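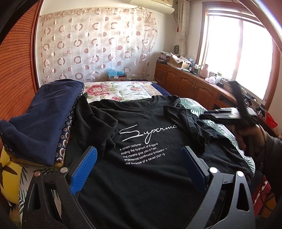

Speaker notes — Folding, and what to do with the rest of it
Zullach community evening, 28 March 2007
Rima Abou Jaoude

Start when people have their tea. Don't wait for the last few, they always find a chair in the end.

Welcome and thank you for coming out. Say hello to the people who came to the curtain talk last June and were so patient with me when the rail came down. Thank Ziad Sleiman for the hall and for carrying the long table up the stairs, and remind everyone that cups go back on the trolley by the door.

Opening. I grew up in the back of the Abou Jaoude shop, which sold bed linen and nightclothes, and I was folding before I could reach the counter. My aunt would shake out whatever I had done and hand it back to me without a word, and I would do it again, and I really did love it, though I complained all the way through. So tonight is a bit of that shop for anybody who has a bed covered in clean washing at home and no wish to go back to it. (Pause here, people usually laugh or look guilty.)

First part — the bed as a table. I always fold on the bed. A table is fine for pillowcases but a grown-up's T-shirt wants room on both sides, and your back will thank you if the mattress is a decent height. Put a plain cover down if you have one, though I seldom bother. Lay one thing out at a time and let the finished pile sit off to the left, or to the right if you are left-handed like my sister. Mention the trick of keeping the pile low. When it gets tall it leans, and then you are folding the same jumpers twice in one evening, which I have done more often than I care to say.

Second part — T-shirts. Get the spare shirts out of the bag now and pass them along the rows. One between two is plenty.

Neck away from you, hem towards you. Smooth from the middle outwards with flat hands, and don't fuss over every crease. Then look at the sleeves, as they are where it all goes wrong! A sleeve that has bunched up underneath makes a lump that you won't find until the shirt is in the drawer. Reach in, pull it out by the cuff, lay it down, and only then start folding. Sides in, sleeves back on themselves, bottom up to the neck, and once more if your drawers are shallow.

Go slowly. Do it twice. Walk round while they try it and don't take the shirts out of people's hands (Rima, this means you).

Next slide.
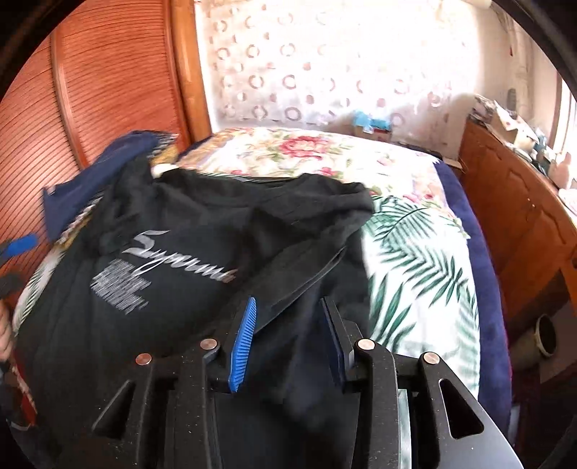
Black top with white lettering, spread on the bed.

Third part — printed things. Somebody always asks whether you fold a print to the inside or the outside, and I have changed my mind on this over the years. In the shop we folded so that the print showed, as people wanted to see what they were buying. At home I still do it that way for anything with writing on it, and the reason is black T-shirts. My son had a whole drawer of them at one time and every morning he pulled out the lot to find the one he was after. With the lettering uppermost he could go straight to it — well, some mornings. If you have an old print that has started to crack, lay a sheet of tissue over it before you make the fold. You can buy tissue in packs of 500 sheets and it will see you through to old age.

Dark washing generally. Fold it by a window if you can. Black on black is hard on the eyes in the evening and you lose the seams. Tell the story of the two navy socks and the wedding in Trarum if there is time, otherwise skip to the blankets.

Fourth part — bedcovers and big cloths. Ask Ronia to come up and take the other end. Corners together, walk in, swap hands, walk in again. Flowery ones I fold with the pattern outside too, purely for the pleasure of opening the cupboard. A heavy one goes at the bottom of the shelf and the thin cotton ones on top, and leave a hand's width above them so they can be got out without a fight.

Questions. Allow 27 minutes if we started on time, less if we didn't. Likely ones are fitted sheets (yes, I will show you, come to the front), moth bags, and whether to iron first. I don't iron T-shirts. I know some of you do.

Before they go: collect the shirts back, there should be four. The sign-up sheet for the mending evening is by the urn, places for 60, bring your own scissors.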